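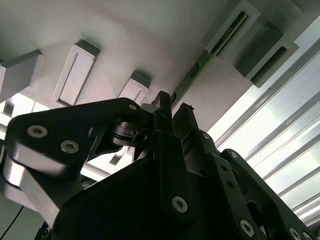 Written by Puspita Goh
Last changed in October

Rurnholm Language Evenings: Frequently Asked Questions

Who can come to the evenings?
Everybody over 17 is welcome. You do not need to live in Rurnholm. Many of our guests come by the Mandagi bus, which stops in front of the library.

Do I have to speak well already?
No. We have a table for people who only started to learn, and there the talk is slow. If you can say your name and ask for a coffee, it is enough. I was at this table myself for one winter.

Which languages do you have?
English and Spanish are every week. Portuguese and Malay depend on who is coming, so please write to us before if you want one of them.

When does it start?
On Monday at 7 p.m. The door is open from 6:30. We change the language after 30 minutes, and then there is a short break.

How many people sit at one table?
Not more than 12. When a table is full, we open another one.

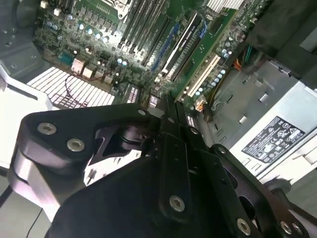

If you come late, please sit down at any table with a free chair and wait until the person who speaks has finished. Then say hello. You do not have to explain why you are late.

Is it a course? Will I get a certificate?
It is only conversation, so we cannot give a certificate. For grammar lessons please ask at the Pristum evening school. They have a beginner group and also one for exams.

Does it cost something?
The evening costs 2 dollars, and tea is included. Please bring coins if you can. Students pay the same.

May I correct other people?
Only if they ask for it. Some guests put the green card in front of them, and this means "please correct me." Without the card, let them speak.

Can I bring my children?
Babies are fine. For older children it is a little boring, I am afraid.

Which book do you recommend?
At the beginner table we often use the Zudus picture cards. You can borrow a set for one week, but write your name in the notebook near the door.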